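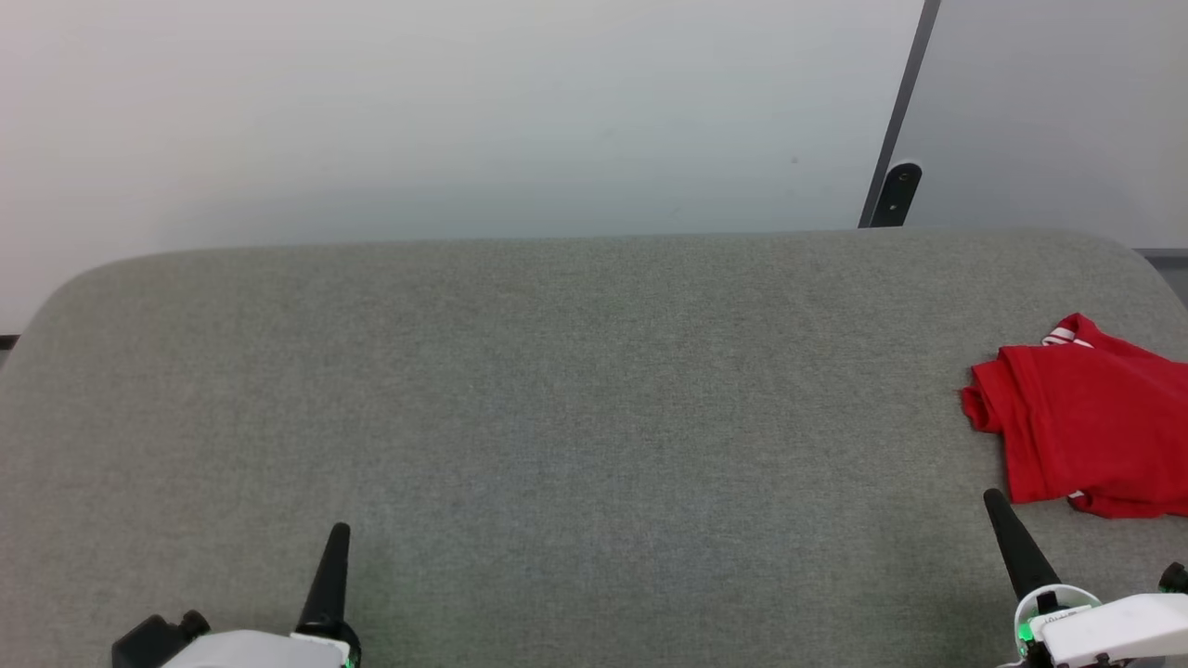

2018-09-17

Folding surface, again. Brendan Doherty swears by the grey padded top for the T-shirt work. I'm not convinced. Cotton drags on that weave, so you smooth one sleeve and the hem creeps. The red tee is a fair test because every crease shows on it, to my eye anyway.

Did 12 folds this morning, 4 of them neat enough to stack. Brendan blames my hands — maybe. Same shirt on the bare bench before I believe any of it. The Rirell cover can wait till January.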